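Talks > Living Together > Speaker notes

Before you share a home: the talk we avoid
Auður Toft, November

(Wait until all are seated. Speak slowly.)

Good evening. I will speak about moving in together. Most couples I meet at Asis chose the apartment with more care than they chose the rules inside it. They compared rents. They did not ask who pays when one person loses a job.

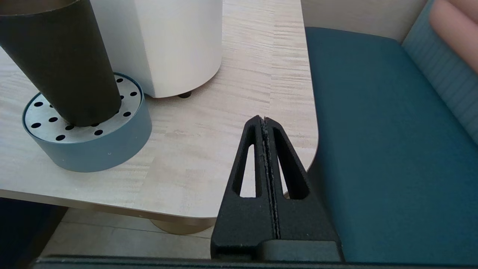 Kwabena Abugri asked me at the Plasudcombe evening whether such questions do not kill the romance. I told him that a little romance can survive a spreadsheet. My husband and I made ours after a bad fight over 456 dollars.

(Pause.)

First subject: money. Please tell your partner your debts as a number. "A little on the card" can mean anything up to 1000 dollars, or much more.
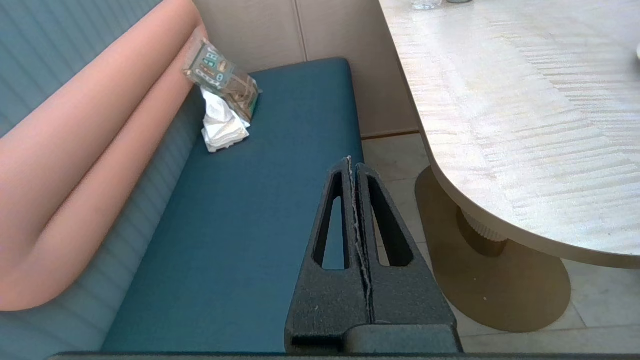

The table and bench, from the bench side.

Second subject: time alone. I need an hour after work when I do not talk. For two years I did not say this, and my husband thought I was angry with him. Tell your partner what your silence means.

(Ask the room: who has said this aloud at home? Do not call on anyone.)

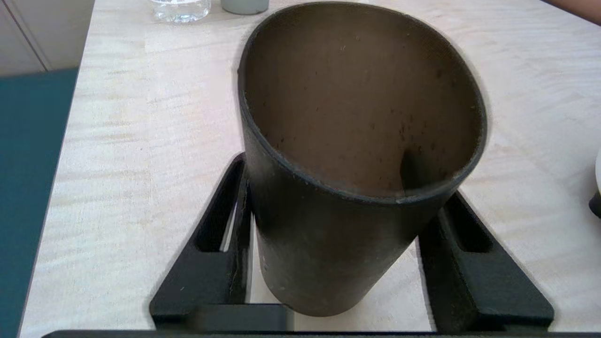

It is also fair to ask for time with your own friends. Put it in the calendar together, and do not ask permission each week.

Third subject: family. Who has a key? Who may visit without calling? Comfort Kpodo lets me use her rule, that each person speaks to their own parents about it.

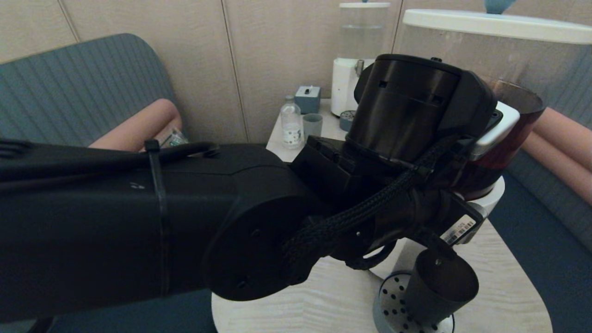

Cup and round drip tray at the small table.

(If time is short, skip the story about the sofa.)

Homework: choose one subject and speak for half an hour with phones away. Stop when the time ends, even if you are not finished. Questions go to Rhun at the door.

Contact Asis | © Auður Toft | Back to top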